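Grelter – Datensatz Einkauf umpacken

Stand: Januar
Ansprechpartner: Senan Ó Dubhghaill

Inhalt

3.735 Episoden mit zwei Armen auf einer gemeinsamen Schiene. Aufgabe: Lebensmittelpackungen zwischen Papiertüte und Korb umpacken. Jede Episode enthält Bilder der festen Kamera und der Handgelenkkameras sowie Gelenkwinkel und Greiferöffnung.

Wozu das Ganze

Wir wollen wissen, ob eine Maschine heute schon den Einkauf wegräumen kann. Kurz gesagt: teilweise. Feste Schachteln sind kein großes Problem. Weiche Beutel knicken beim Greifen ein, und enge Tüten lassen den Fingern wenig Platz.

Ansichten

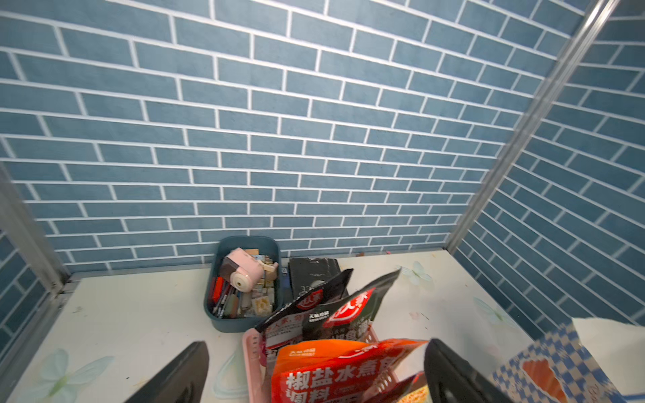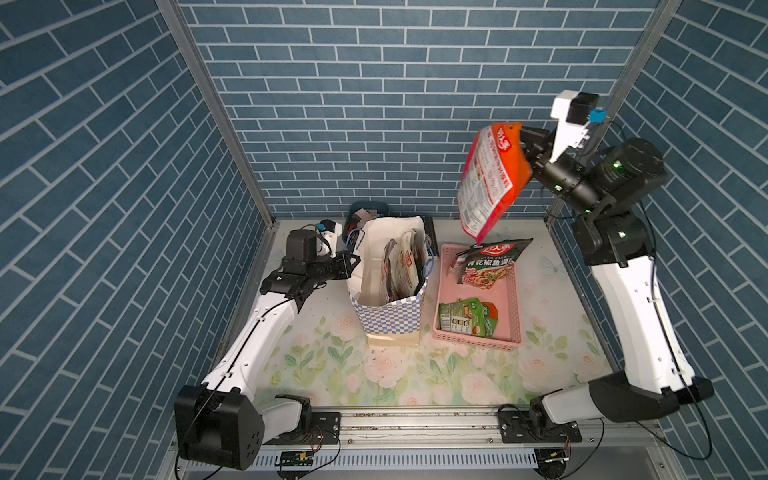
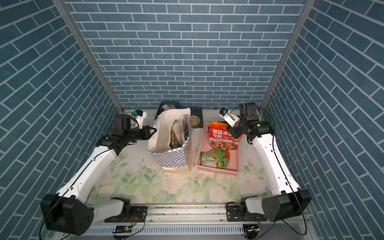 Der rosa Korb und die orangerote bis rote Gewürzpackung kommen in allen drei Ansichten vor.

Rückmeldungen

Dunne hält den Begriff Haushaltsaufgabe für zu hoch gegriffen: Solange niemand die Tüte aus dem Flur holt und den Kühlschrank öffnet, sei das Umpacken eine Laborübung. Den Einwand lassen wir stehen. Ein Teil davon soll in Prenik behandelt werden – dort mit Schranktür.

Bekannte Lücken

– Glas und Obst fehlen ganz.
– 8 Episoden haben keine Greiferwerte, die Liste liegt in fehlend.txt.
– Die Beleuchtung wurde kaum variiert.

Laden

Die Daten liegen im Porkeo-Format vor, Version 2. Ältere Leser brechen beim Index ab.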